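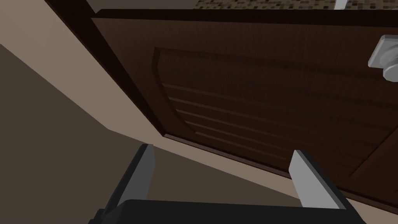

About Prunar: how we set up and look after our door cell

Home | About us | The workshop | Courses | Visiting | Contact

14/07/2018
By Niamh Keogh

Hello, and thank you for finding your way to our page. Prunar is a small training school for people who want to work with robots, or who already do and would like to be a bit less frightened of them. We teach in the old McGrath building, up the stairs and along to the end, and if you ring the bell and nothing happens, do please ring it again, as it can't be heard over the compressor.

People who write to us nearly always want to know what we do all day, and I have never found a better way to answer than to talk about one particular job. So I'm going to tell you about the door cell, which lives half on a bench and half inside a computer, and which has taught more of our students (and more of our staff!) than anything else we own.

What the door cell is

The task sounds like nothing much. An arm with two fingers goes up to a closed door, finds the handle, takes hold of it and opens the door. You and I do it with a cup of tea in the other hand. For an arm it is a long list of small troubles, and every one of them has to be dealt with in the setting up, long before anybody presses go.

We do the first part of that setting up in simulation. The door in our simulated hallway is a dark brown wooden one with a curved, recessed panel and some grooves running across it, and it has a pale grey metal handle on a squarish plate. Newcomers tend to ask why we didn't choose a plain white slab and save ourselves the bother. Well, we had a plain one for our first course, and the students got on famously with it and then came quite unstuck when they met a door with any sort of pattern on it. Grain, grooves and mouldings all give the vision software something to get muddled by, and I would much sooner it got muddled with us than on a customer's premises.

How we set it up

Every morning that the cell is in use, whoever is first in does the same round. We load the hallway, send the arm to its home position and check that the wrist view is the right way up in the settings. The wrist view is often steeply tilted when the arm is reaching, so the door may run corner to corner across the screen with the handle up at one side, and both fingers poking up from the bottom. It takes a while to get used to. I still tilt my head, and after 9 courses I have stopped being embarrassed by it.

Next come the fingers. Ours are flat and rectangular, and in the simulation one tends to catch more light than the other, so students learn early on not to judge the gap by brightness. We open the gripper fully, read off the opening, close it, read it again and write both figures in the book. Yes, a paper book. Skalline, our lab software, keeps its own record, and a very good one, but a column of handwriting shows up a slow drift in a way that I, at least, never seem to spot on a screen.

Then we run the approach 100 times with the lights in the model set differently for each go. The arm only has to come near the handle and stop. No gripping, no pulling. If it stops short or wanders off towards the door panel, we look at the hand-eye figures before we touch anything else, and I can't tell you how many afternoons we would have saved if we had always kept to that rule. Only when the approaches are tidy do we let it close on the handle, and only when it holds properly do we let it pull.

Looking after it

The simulated side needs more looking after than you might expect. Hinges in a model don't squeak, but they do have stiffness values, and somebody is forever changing them to try something out and forgetting to change them back - I include myself in this. We keep one clean copy of the hallway that is never edited, and at the end of each week we compare the working copy against it.

The arm on the bench gets the more familiar sort of care. The finger pads come off and are wiped down, the bolts at the wrist are checked with the small torque wrench (the one on the hook, please, not the one in the drawer), and the cable is looked over where it bends. Pads are changed every 400 cycles whether they look worn or not. We used to wait until they looked worn, and then we had a run of dropped handles that kept two of us here until the buses had stopped.

If a finger needs taking off altogether, the gripper is measured afresh afterwards and the new figures go into the model as well. The two halves of the cell have to agree with one another or there is no sense in having both.

Who we are

There are 7 of us on the teaching side. I came to it from mending lifts, which has turned out to be a much better grounding than I expected, doors being doors. We keep our groups small and we don't mind at all if you have never written a line of code. Bring sensible shoes and a notebook.

Our next door cell course begins in September, and there is a beginners' day before it for anyone who would like a gentle look round first. Do write and ask if you aren't sure which would suit you. We read everything that comes in, though it may take us a few days to reply when a course is on, and the kettle is nearly always warm for visitors.

Shares: 9 | Comments: 7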